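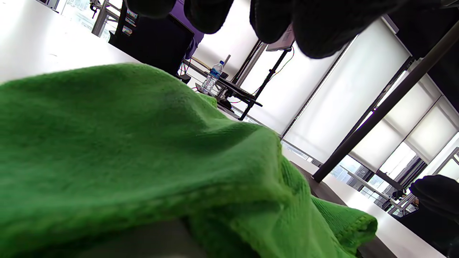 Sointu had folded towels for her mother, for two husbands and for a hotel in Lallton, and now she was learning to fold for a machine. The work paid by the good fold. The office at Groltgate wanted 600 of them before the end of June, and she had made 70. She held her black-gloved fingers above the green cloth and waited. The daylight came so strongly through the white blinds that her eyes began to water.

"Slower," said the voice from the next room. "You are too quick for it."

"I am quick because I know how," she said.

She began again. The cloth rose in the middle like a small hill, and she did not like to leave it so. 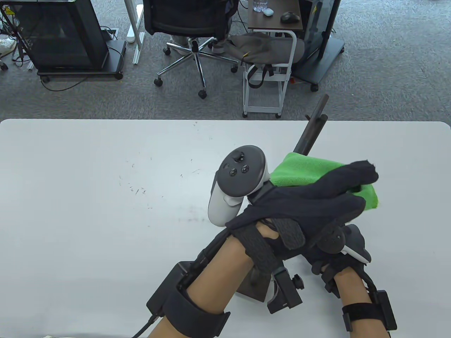
By Urho Kemppainen

The straps were the worst part. After the first hour they pressed on her bare arms, and in the evening she carried the marks home on the bus to Cernlow. Her daughter looked at them and asked if the robot was strong.

"It has no strength yet," Sointu said. "It only has what I give it."

At night she thought about this answer. Her mother had taught her to fold with one hard slap on the fingers and the word "corner." There were no straps and no controllers. Still, Sointu had her mother's way of pulling an edge straight with the thumb, and her daughter had it also.

In the morning she took the cloth in her gloved hand and held it a while.

"Are you ready?" asked the voice.

"Is it watching already?"

"It keeps everything from when you pick up the cloth."

She found the corner. She pulled the edge with her thumb, slowly, as one does for a child, and then she said the word aloud, although she knew that they did not record the sound.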